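How to Compare Two Grippers With a Set of Alphabet Blocks

Posted Jul 8, 2023

If you have two grippers and can't decide which one deserves the good arm, I'd suggest you start with toy blocks, as I did when I was choosing between the Fudar and the Didenko (and I went back and forth on those two for longer than I like to admit!). Painted wood cubes with raised letters are cheap, and the raised faces give the fingers something a bit awkward to hold.

Scatter the blocks over the middle of the table so both arms can reach them. Leave a few touching, because a block with a neighbor pressed up against it is a much harder pick than one sitting by itself. I use 19 blocks and don't measure where they land.
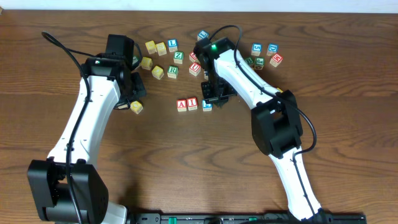

Do both grippers need to run at the same speed?
Keep the speed the same for the first round, then let each one run at whatever setting suits it and write those results on a separate page.

Now do 200 picks with each gripper, lifting straight up, holding for a slow breath or two, and setting the block back down. Mark each one as a clean pick, a slip or a miss. Swap the grippers between arms and do it all again, so a slightly tired arm doesn't get blamed on the fingers.

Please check your cables before every round, too. Move each arm slowly through its full reach and watch for any spot where the cable pulls tight. My notes sheet, the Zavgate log, has a column just for that, and I'm always glad I filled it in.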